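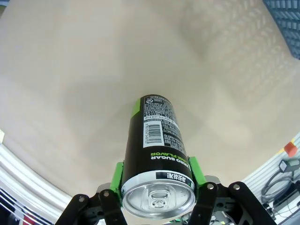 So how does a village of 60 families end up with its own training workshop? They spend two years asking for one, find a partner with a bit of money to give, and then do most of the building themselves.

I went to Clurport in April expecting a ribbon and a few speeches. I got those (the speeches were long, and I had a plastic chair with one short leg), but I also got a bowl of fish soup, a sunburn and a tour of a drainage ditch that I still think about.

The workshop sits up the hill behind the old landing, on a piece of ground that floods at one end. It has one big room for carpentry and engine repair, a smaller room for sewing and bookkeeping, and a tank for rainwater. The money for the roof and the tools came from the Thammasiri fund, which gives small grants to rural schools and training centers up and down this coast. The timber was cut locally. The labor was free, if you don't count the lunches.

Kevser Kurtuluş wrote the application. She wrote it three times, in fact, and she keeps the first two in a folder, with the rejection letters clipped to the front. "The first one was terrible," she told me, laughing. "I asked for a bus!"

The second one was better but left out the land papers. That turned out to be the slow part. The plot had been promised by word of mouth back when Nermin Güneş's grandfather was alive, and getting everyone who had a claim on it to sign the same sheet of paper took most of a year. Nermin carried that sheet to Postport and back on the supply boat, wrapped in a rice bag. She gets seasick. She mentioned this to me several times.

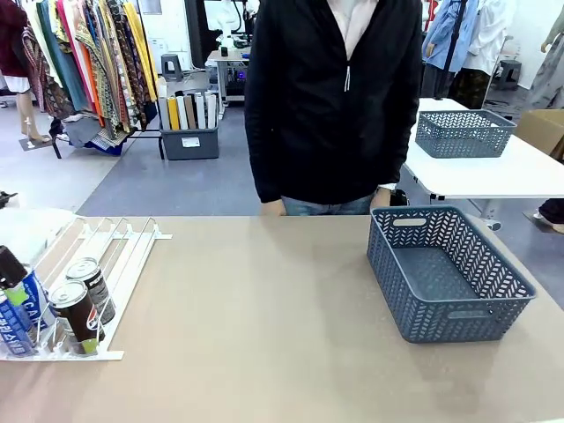
Once the papers were in, things moved fast. The fund sent Volkan Özkan to look over the site, and he stayed four days when he'd planned on one, mostly on account of the ditch. Water comes off the hill hard in the wet months and it used to run straight across the plot. Volkan wanted it dug deeper and lined with stone. The village wanted to get on with the walls. They argued, they dug, and when I walked along it with him he was as proud as if he'd built a cathedral.

The first class has already started, ahead of the official opening, which I gather annoyed someone at the district office. They're learning to strip and rebuild outboard motors. Before this, a broken motor meant a trip to Salex and a long wait, and a family that can't fish while it waits. One of the students, a shy kid with grease up to his elbows, showed me a carburetor he'd cleaned and then wouldn't let me hold it.

What comes next is less certain. The grant covers an instructor's pay only through the first year. Shobha Rodrigues, who runs the sewing side, wants to sell school uniforms to cover some of the gap, and she has orders from two schools so far. She'd like a third. She'd also like a better door, because the one they have swells in the rain and you have to kick it. I kicked it twice myself.

The boat back left at five in the morning, and half the carpentry class was on it, heading over to collect a secondhand band saw.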